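Notebook, March, second entry

Fruit wax again. Oston have sent over their sheet on the Fadanis coating, which claims apples and thick-skinned fruit keep their shine and lose less water for 40 days on an open shelf. I have read it twice and still can't find what they compared it with. Uncoated fruit? Washed fruit? Fruit with some other wax on it? The sheet has a graph with no marks on the upright axis.

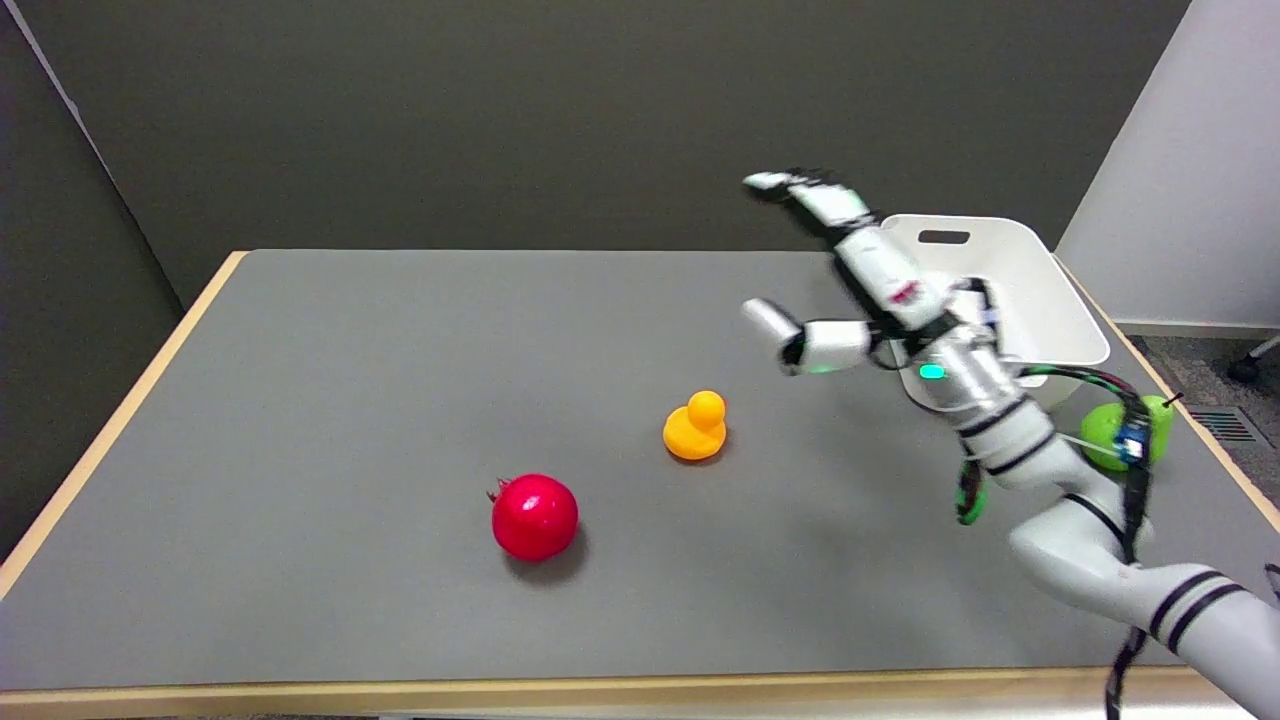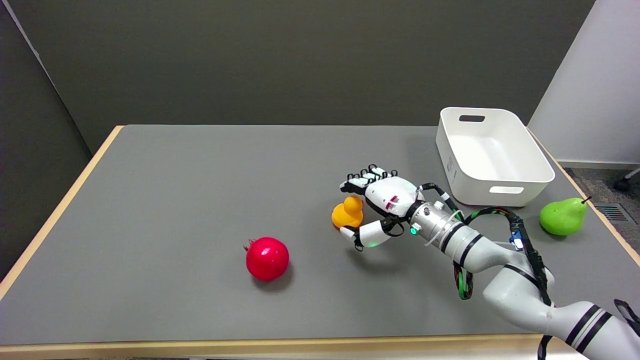 Grey table, both shots. Pomegranate, apple and duck are in the first.

What I want to know is whether the coating does anything once you allow for the fridge. The Dristurport store keeps its fruit cold from the lorry to the counter, and cold alone will do most of what is being claimed. Their numbers come from there. So we may be looking at a very good fridge with some wax in it.

Plan, such as it is:

Two trays of apples, same box, same grower. One tray coated, one wiped with plain water and dried. Both on the shelf by the sink, nothing in the fridge. Weigh every morning at 9, before the heating comes on. Swap the trays over each day, as the window end is draughty.

I don't trust the small scale. Put the 200 g check weight on it three times and got three answers. Switched to the old one with the sticky pan, which at least is wrong by the same amount each time. Note to whoever uses it next: let it settle before you write anything down.

Shine is a waste of time unless we can agree how to score it. Oston use a scale up to 100, judged by eye, and don't say whose eye or under what lamp. I'd drop it and stick to weight.

Also tried the Pop version (same stuff, thinner, comes in a spray). It pooled round the stalk and went cloudy as it dried. Could be my hand, could be the nozzle. Will try again with a brush before I blame the product.

Pomegranates can wait. The skin dries out while the inside stays fine, so weight loss there tells you very little about eating quality, and I'd want to cut some open before believing any figure.

Still to do: ask Oston for the raw weights. Asked once already, got the graph again, larger.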